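Rerken @rerken_builds
September 8, 2025

Cord packing build, part 5. Two arms, shared workshop at Etcombe, one task: pick a power cord and put it in a mailer box. The gripper control has been stable since January. The cord handling has not.

Starting with the box on its own. The lid has to stay folded back or the fingers catch it on approach.

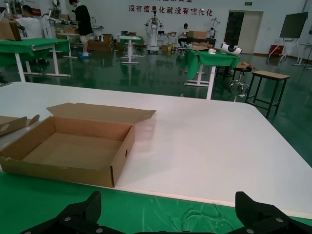 Mailer box on the white table, lid back, nothing in it.

Cord supply is the next problem. Cables kept in one box tangle, and the planner (Clistetti, my own code) sees a single black blob. I now look for the plug first and work back along the cord from there. Slower, but the grasp point is at least on a real end.
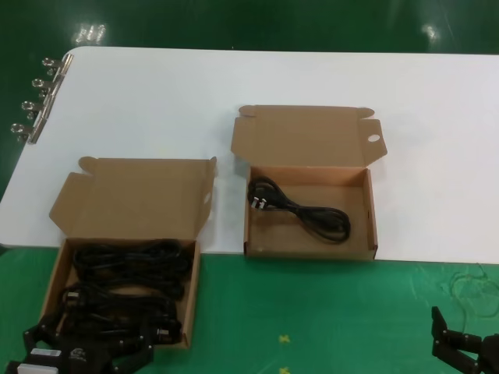
What is the longest cord it can handle?
Up to 134 cm so far. Past that the loops hang below the fingers and drag.

Placement is scored on one thing — whether the lid could close. Coil inside the walls passes. A plug over the rim fails, even if the rest is tidy.

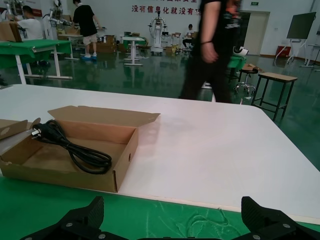 Coil in the tray, plug over the left rim. Scored as a fail.

Current fix is a second grasp on the plug after release. It adds 2 seconds per box. Log format is unchanged from part 4, so the old Sarpong parser still reads it.

Next post: finger pads. The ridges hold the cord jacket well and let go of it badly.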